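Cable grommet

A cable grommet, also called a desk grommet or, in older catalogs, a wire port, is a ring or sleeve fitted into a hole in a desk or table so that cords can pass through it. It protects the edge of the hole from the cord, the cord from the edge of the hole, and the furniture maker from complaints. Most are round. Many come with a lid, and most of the lids are in a drawer somewhere.

Name

The word "grommet" came to furniture from sailing, where it meant a ring of rope. Sailors used it to hold down sails in bad weather. Its present duty is to hold back a lamp cord. The trade has never fully settled on the word, and the same part may be sold as a grommet, a bushing, a port, a cap or a "cord solution," the last usually at a higher price.

History

Before desks had electrical equipment on them, they had no need of holes, and a hole in a desk was considered damage. The telephone and the desk lamp changed this slowly. Early owners ran the cord over the back edge and pushed the desk against the wall until it stopped moving, a method still widely practiced.

The desktop computer brought a screen, a keyboard, a printer and a cord for each. Office furniture makers began to cut holes at the factory, generally in the back left or back right corner, wherever the customer's outlet was not. The Menham company sold a line of desks with a hole in both corners and advertised it as freedom of choice. Its rival Mulley offered a single hole in the center, directly behind the screen, where it could be neither seen nor reached.

In her history of the office desk, Shalini Mittal dates the high point of the grommet to the years just before wireless keyboards. A Menham catalog of the period lists 18 finishes, four of them beige.

Construction

The usual grommet has two parts: a liner that sits in the hole, with a rim to cover the cut, and a cap with a notch for the cords. Plastic is the most common material. Metal is used in conference rooms and rubber in workshops. Wood grommets exist and are admired by people who do not have to fit them.

The rim has a second job, seldom mentioned in sales material, of hiding a ragged cut. A rim set flush with the surface gives no such cover and calls for a cleaner hole, along with a shallow step cut for the rim to rest in. Black is the standard color on pale wood and on nearly everything else.

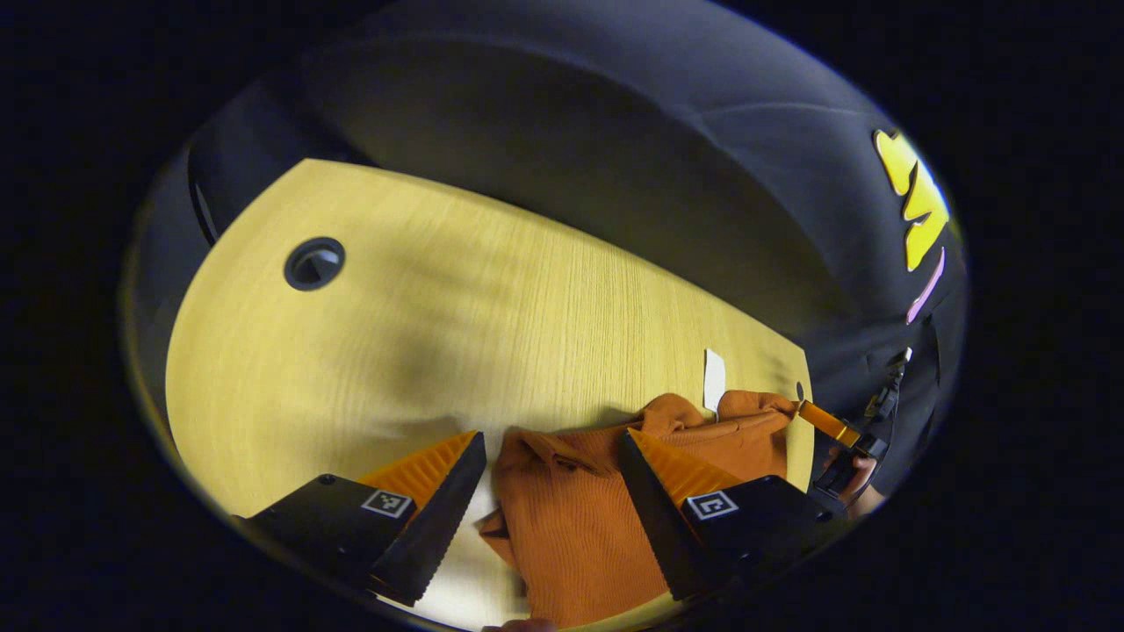
Sizing

Grommets are sold by the width of the hole, except by the makers who sell them by the width of the rim. The difference is small enough to miss in a store and large enough to matter at home. The fitter Sandro Santoro, in a handbook for cabinet shops, advises buying the grommet first and drilling second, and devotes two pages to people who did it the other way around.

The hole must admit the plug, which is fatter than the cord. This point was overlooked in the first Liva desk, whose neat, narrow opening accepted any cord that had no end. The company corrected the design in May of the following year and sold the remaining 611 desks as writing tables.

Use and misuse

In a small study of shared offices published on 4/18/23, Rekha Dixit and Vivek Bhardwaj looked at 700 desks with factory-cut grommets. At 354 of them no cord passed through the grommet at all. Objects recovered from beneath the openings included pens, paper clips, a house key and a quantity of sunflower seeds.

Nataša Zupan has argued that the open grommet is best understood as a very small trash chute. The Goel company appears to agree, and fits its larger tables with a removable tray below the hole. The tray is emptied by undoing four screws.

Related fittings

The pop-up power outlet fills the same hole with sockets and has replaced the plain grommet in many meeting rooms. The brush grommet closes the opening with two rows of bristles, which keep out dust and collect it.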